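Folding as a Bench Skill: Paper Trays in the Introductory Workshop
Speaker notes, Imwood Learning Center, staff session of Mar 7, 2019
Speaker: Bernice Dankwa

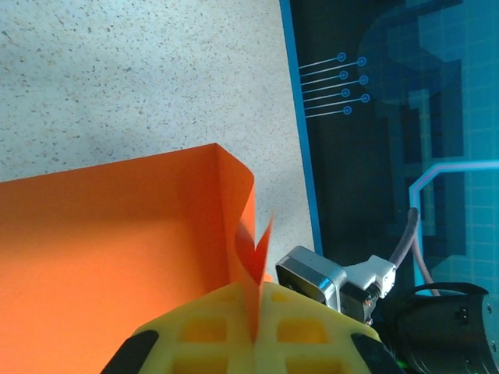

Elis Meredith wrote to me after reading the draft of these notes and asked whether an hour of paper folding could be defended in a course that has only 70 hours in all. My reply to Elis is, more or less, the talk that follows.

Opening (keep short)

Good afternoon. Thank the Center for the room. Mention that the handouts are at the door and that the orange sheets on the tables are to be used, so please do not save them.

Slide 1. What we are asking people to make

An open tray, folded from one large sheet. It has a flat base and upright walls. No scissors, no tape, no glue. The finished tray goes on the bench and holds whatever the person is working with for the rest of the term.

Point to the photograph. The orange paper has a broad base and a wall standing along the back, and the wall turns at a crease toward the viewer. Ask the room to look at the rolled edge at that end and at the narrow flap standing up at the corner. Those two places are where most of our teaching time goes.

Pause. Let people look before moving on.

Slide 2. Why a corner is difficult

A wall is one fold. A corner is a wall meeting another wall, with spare paper that has to go somewhere. Learners who are confident up to this point often stop here. The spare paper becomes a triangle, the triangle wants to stand up, and the hand has to decide which way it will lie.

Our advice to instructors at Baremley was to name the flap before it appears. When a learner expects it, the flap is treated as a normal part of the work. When it comes as a surprise, the sheet is usually flattened and started again – sometimes more than once.

(If there is time, tell the story of the first Baremley group, who folded every flap to the outside and had trays that would not sit side by side. They kept them that way and spaced the benches to suit.)

Slide 3. Paper

We use a bright, solid color. White paper on a pale, speckled counter is hard to read, and learners with low vision told us so in the first week. With orange, the inside of a fold shows as a darker tone and the crease shows as a light line. An instructor can see from a step away whether a crease has been pressed.

Weight matters more than brand. Thin paper will take any crease and hold none of them. Heavy card resists, and the outer surface may crack. Ama Mahama has tested several stocks for us and her notes are in the handout under "Kyei trials." Do not read the table aloud.

Slide 4. The work surface

Use a hard, level counter. We place a printed mat on part of it and leave the rest bare. Learners fold on the bare part and keep the mat for the tasks that follow. The mats we chose have a circuit-board pattern, and I am asked about this at every session. The pattern has no bearing on the folding. Dirk Groen preferred a plain mat and he may wish to speak to that in the discussion.

Ask instructors to wipe the counter before paper goes down. Crumbs and grit mark the underside of a base and the mark does not come out.

Slide 5. Sequence for the instructor

Fold all four sides first, flat, and open them again.
Press each crease with the back of a fingernail or a ruler.
Raise the back wall and let the learner hold it for a moment.
Pinch the first corner to a point. Leave it standing.
Raise the next wall, then lay the point against it.
Repeat at the other corners, turning the sheet and keeping the hands where they are.

Stress the fourth line. The pinched point should be left alone until the next wall is up. Learners who press it down early will find that the wall leans.

Slide 6. What we have seen so far

Since December, 76 learners have completed the exercise at two sites. We allow 5 attempts per person and most people need fewer. Ebuka Bassey keeps the record and can answer questions on method. I would ask colleagues not to quote the figures outside the Center until the Hultora site has reported.

On Elis's question: instructors report that later tasks run more calmly when small parts have a tray to go back to. We have not measured this and I do not wish to claim more than that.

Closing

Invite everyone to take a sheet and fold along with Ama, who will lead from the front table. Allow twenty minutes. Questions can be taken while people are working. Finished trays may be left on the side counter or taken home.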